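Stedum Work Table, Light Wood Top

Item no. ST-100
Sold by Sakero Office & Workshop Supply

The Stedum is a plain work table for offices, classrooms and hobby rooms. The top has rounded corners and a pale, fine grain. One cable hole with a black grommet is set near the far edge, so lamp and charger cords can drop behind the table.

Details
Max. load: 100 kg, spread evenly
Assembly: 2 people, hex key included
Adjustable feet: up to 10 mm
Warranty: two years on top and frame

Care
Wipe with a damp cloth and dry right away. Do not use scouring pads or bleach. Put a mat under hot cups.

Delivery
Orders placed before noon on Tuesday ship the same week. The table comes flat in one box. Check the corners before you sign for it. Returns must be in the original packing. 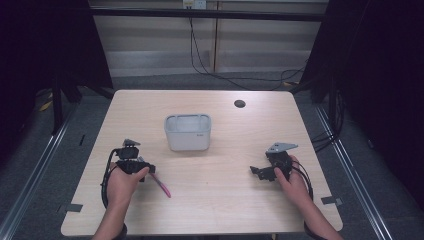
Stedum table with small white plastic bin. Bin not included.

Goes with
Kondodel drawer unit
Tshabalala desk lamp, clamp base

For school and bulk orders, contact Busisiwe Jacobs in the sales office. Replacement grommets and feet are sold separately under Spare Parts.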